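Chapter 4
Small Things on a Table: Grasping, Placing and Clearing

Learning goals

After you study this chapter, you should be able to:
explain why a small round object is harder to place than a large flat one;
name the three phases of clearing a table;
plan the order in which mixed objects leave a surface;
fill in a simple clearing record.

Key words: resting face, approach, clear zone, anchor object, roll path

4.1 A table is never simple

In Chapter 3 we talked about rooms: where the furniture stands, how people walk between it, and which surfaces collect things. Now we come closer. The whole of this chapter happens on one table, and most of it with objects that a grown person can lift without thinking.

The words "without thinking" are the difficulty. When I taught this material for the first time, in the training rooms at Nostdale, I asked the students to write down how they take a can from a table. Most of them wrote one line: "I pick it up." One student, Yusri Pattinasarany, wrote a page and a half, and he was still not finished when the hour ended. He had noticed that his fingers began to close before they arrived, that his wrist turned when the can was lying down, and that he looked already at the next place before the can left the table. We will use several of his observations here.

4.2 Resting faces

Every object lies on one of its faces. A closed book has two faces on which it rests very well, the front cover and the back cover. It can also stand on its bottom edge, but a small push brings it down. A heavy hardcover book that lies flat is a good anchor object: it stays where you put it, and other things can be arranged with respect to it.

A can is different. Standing, it rests on a flat circle and behaves quite calmly. Lying on its side, it touches the table only along a thin line, and it is free to roll in two directions. We call these directions the roll path. Before you touch a lying can, look where the roll path goes. If it ends at the edge of the table, the approach must come from that side, or the free hand must guard it.

The size of the can matters too. With a small can there is little room for the fingers, and the tips often meet the table before they are low enough to hold the can below its middle. A grip above the middle pushes the can down and out – the same thing that happens with a wet piece of soap.

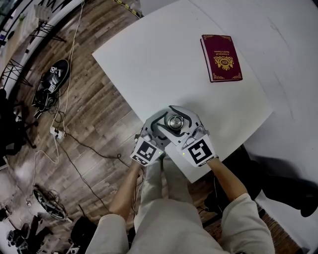 The position of the body has an equal part in the work. Stand close to the table, with both feet on the floor and the elbows a little bent. When a table is square, many people prefer to stand at a corner, where two edges can be reached with a short movement of the arms. The disadvantage is that the far corner becomes more distant, and objects left there are often forgotten until the end.

Look also at the floor before you begin. Shoes, bags and cables beside a table belong to the task, even if they are not on your list. A step backward is made without looking, usually with something in the hands.

4.3 The three phases

Clearing a table is divided into approach, hold and release. In the approach, the hand or tool opens wider than the object and comes down along a line that touches nothing else. In the hold, the object is closed in from two sides with equal pressure, lifted a little, and only then moved sideways. In the release, the object is brought onto its chosen resting face and the grip opens slowly.

Beginners give their attention to the first two phases and hurry the third. Caoimhe Cullinane kept the clearing records of one course in May, 153 tables in total, and she found that more objects were dropped or tipped during the release than in the other two phases together. Her advice to the group was to wait one breath before opening the hand. I still give it to every new class.

4.4 Order of removal

Start with what can roll. Continue with what can tip over, and leave the flat and heavy things for last. Keep a clear zone as wide as your two hands next to the object you are moving. If there is no clear zone, make one first, even when it means that one object is moved twice.

Exercise 4.1
Put a book and an unopened small can on a table. Lay the can on its side. Mark the roll path with two strips of paper, then lift the can and stand it upright beside the book. Repeat this 10 times and write down which phase felt least certain.

Exercise 4.2
Do the same with your other hand. Compare your notes with those of a partner.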